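Ticket 217 - workstation black screens under GPU load
Opened by: Kinga Rácz, Siltotthorpe office
Assigned: Sándor Bognár
Priority: was low, now high
Status: open, monitoring

Kinga Rácz wrote:
Screen goes black, fans go to full blast, have to hold the power button. Third time this week. Always when I'm rendering or have a game open at lunch (sorry). Browser and email fine all day. Card is the used one Zsolt got us in December. Can I have my old one back if this drags on?

Sándor Bognár wrote:
Keep the card in for now pls. Need: driver version, power supply make and wattage, what the event log says at the time of the crash. Also does the PC stay on when the screen dies, can you still hear sound?

Kinga Rácz wrote:
Sound keeps going for a few secs then stops. Log says display driver stopped responding, then nothing until the reboot. Power supply is a Trasby, sticker is on the wrong side and I'm not pulling it out to read it.

Sándor Bognár wrote:
OK. Remoted in. Notes as I go.

- removed driver completely, safe mode, clean install. Crashed after 16 minutes in the stress test.
- rolled back to the older driver. Crashed again, a bit sooner.
- temps looked fine both times, core never went above 60. Hot spot not reported on this card so can't rule that out.
- memory profile off in BIOS. No change.
- capped frame rate in the game. Lasted longer. Intersting.
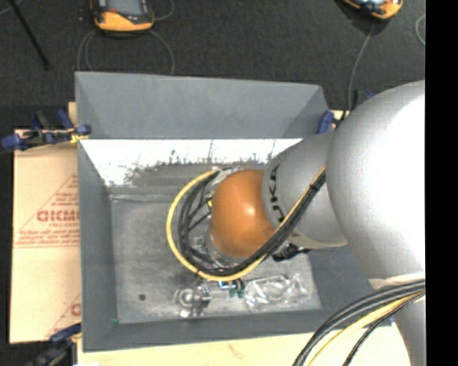 - power limit down 10 percent. Ran the whole lunch hour, no crash.
- power limit back to stock. Black screen almost right away.

So it's power or it's the card. Not software. Stop reinstalling Windows please, I saw the second user folder.

Kinga Rácz wrote:
That was Zsolt.

Zsolt Bodnár wrote:
Was me. Wanted to rule it out. Also fyi I ran one cable with the two plugs on the end to that card, because it was neater. Is that a problem?

Sándor Bognár wrote:
Yes!! Could well be the whole problem. Two separate cables from the supply, one per socket on the card. Don't use the pigtail. And only cables that came in the box with that Trasby unit, do NOT borrow from the Grundby one in the drawer. Same shape plug, different pinout on the supply end, you can kill drives that way.

While it's open:
1. switch off at the wall, hold power button a few secs
2. reseat the card, listen for the clip
3. look at the plugs for browning or a melted smell
4. read me the sticker on the supply

Zsolt Bodnár wrote:
Done. No browning. Found the second cable still in its bag. Clip wasn't fully in either. Sticker still unreadable without taking the whole thing out, there's a drive cage in the way. Put power limit back to stock.

Kinga Rácz wrote:
Rendered all morning, no black screen. Fans louder than before tho, and a sort of buzz when the menu screen is up in the game.

Sándor Bognár wrote:
Buzz is coil whine, menus run at silly frame rates. Cap it in the driver and it'll calm down. Harmless. Fans, leave the curve alone for now, I'd like it on defaults untill we know it's stable.

Margareta Văduva wrote:
Can we close this? Need to know if I'm ordering a new supply from Pintér, their quote runs out soon.

Sándor Bognár wrote:
Not yet. Want a full week at stock power first. Hold the order, but ask if they'll extend the quote. If it goes black again, Kinga, don't reboot straight away, note the time and ring me.

Kinga Rácz wrote:
ok. Frame cap on, buzz gone.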